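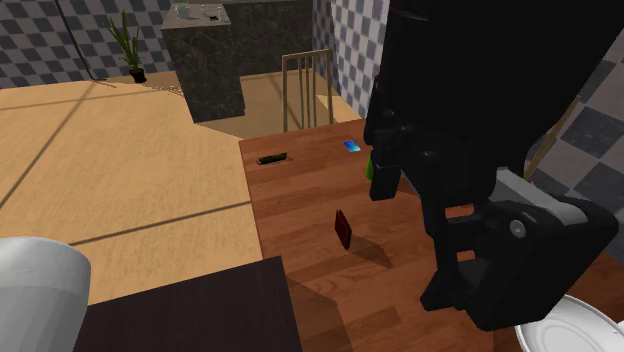
13 September 2023

Sourdough starter trials, continued. Jar two (Skenstead rye) doubled overnight and then sulked. Jar five smells of nail varnish remover, as it has since July, and I have stopped taking it personally.

Fed everything at 9. Switched jar two to the Plarkar wholemeal, same ratio, water a touch warmer. Venkatesh Rao maintains the flour makes no difference and the trouble is my habit of opening the lid to look. Noted. Lid opened twice while writing this.

Test loaf from jar one: 660 g dough, 80 per cent water, which was ambitious. It spread like a rumour. Crumb good in the middle, gluey at the base, crust fine. Oven probably not up to heat, whatever the little light claims – must find the thermometer Illés borrowed.

Scraped the proving basket again. More rice flour next time, less optimism.

To do:
label the jars on the side, not the lid (see last week)
dry some of jar one as a spare
drop to 70ish water and stop showing off
jar five: one more feed, then the compost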